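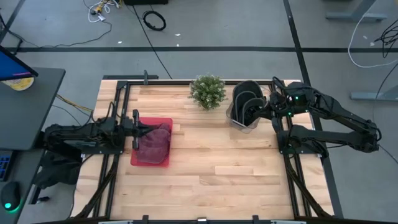
# Folding and sorting textiles on a wood worktop

Last updated 9 Sep 2025

You need a clear stretch of table, a shallow tray, a deeper bin, and a clear container for anything that should stand upright. A butcher-block top works well. Wipe it down and let it dry completely before any fabric goes on it. A damp top will leave marks on pale towels, and dark towels can leave dye on the wood.

## Set up

1. Put the shallow tray on the side you pick things up from. It holds one towel at a time.
2. Put the clear container toward the back, within reach.
3. Push anything decorative, such as a small potted plant, to the far edge. If you water it, do that at the sink and bring it back once it has drained.
4. Leave the middle of the table open. You need enough room to lay a bath towel flat in one direction.

## Hand towels

Lift the towel out of the tray by two corners on a short side and shake it once. Lay it down with the label facing up. Smooth from the middle out with a flat hand.

Fold the long sides in so they meet at the center, then fold the whole thing in 3 across its length. Terry cloth springs back, so press each fold for a couple of seconds before making the next one. If the stack leans, the folds are probably uneven on one side. Open the bottom towel and start there.

Ntombi Rampersad folds hers in half first and then rolls them. That is fine for open shelves. Rolled towels take more room in a drawer.

## Soft pouches and heavy fabric

Small fabric pouches get emptied, turned inside out, brushed along the seams, and turned back. Lay them flat with the opening away from you. Don't stack anything on top of them.
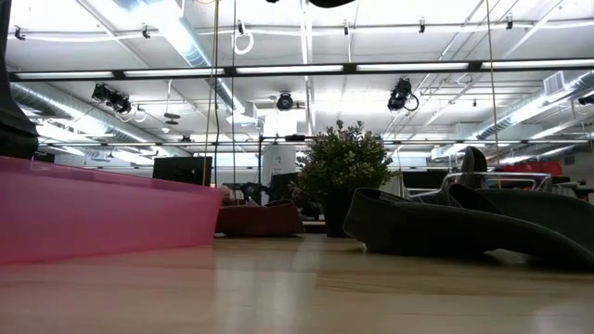

Thick fabric comes last, when the towels are out of the way. Drape it loosely on the table first and find the straight edges. Fold it in half, let it sit for 15 minutes, then fold it again. Forcing the second fold right away leaves a hard crease, and it will show all winter if you put the piece away in November.

## Filling the bin

Heavy pieces go on the bottom and pouches on top. Stop a hand's width below the rim. A translucent bin lets you check the contents from the side, so put the folded edges outward.

The liners Arvid Dalen ordered from Bravby fit most deep bins. Cut off the extra 30 mm at the top or they bunch up. The Nakero ones are stiffer and don't need trimming, but they are harder to wash.

Write the contents on a strip of masking tape and stick it to the short end of the bin.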